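Unit 8 — Reading a kit offer: the Roser two-finger hand gripper

Pre-reading: the Turcotte supply sheet and the Mivholm trial notes (course folder, January upload).

**What is on offer**

Drisomness sells the Roser as a hand-held collection kit. The operator carries the gripper, closes it on household goods, and the recorded grasps are later used to train an arm with the same fingers. The base kit is listed at $2139 and includes one gripper, spare pads and a carrying case. Software is licensed separately, per seat.

**Points to check in the offer**

- Finger geometry. Parallel linkages keep the pads square to the object through the stroke. Confirm maximum opening, quoted as 79 mm.
- Pad wear. Pads are a consumable. Turcotte quotes them in packs of 11; work out the cost per thousand grasps before comparing with a rival kit.
- Calibration. The sheet says "factory calibrated" and gives no interval. Treat this as a gap and ask.
- Warranty. Labour is covered, freight is not.

**Soft packaging**

Film packets are a harder test than boxes or tins. The walls give, the contents shift, and the width at first contact differs from the width at full closure. A kit that logs only finger position will under-report squeeze. Ask whether motor current or pad force is logged as well — the Roser sheet is silent on both.

Ridged pads help on glossy film. In the grasp below, the blue ridged pad bears on the side of an upright snack packet, with the top seal visible above.
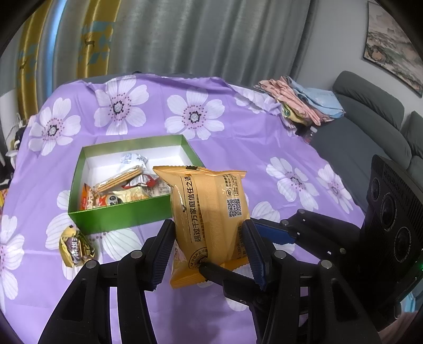

Colleen MacLeod disagreed with the weight these notes put on force logging: for packets this light, she wrote, pad texture and approach angle decide most grasps, and she would spend the money on spare pads first. Her point should be answered in part (b).

**Exercise**

(a) List the figures missing from the Roser sheet.
(b) Rank them by effect on a film-packet task, one line of reasoning each.
(c) Draft the email to Drisomness.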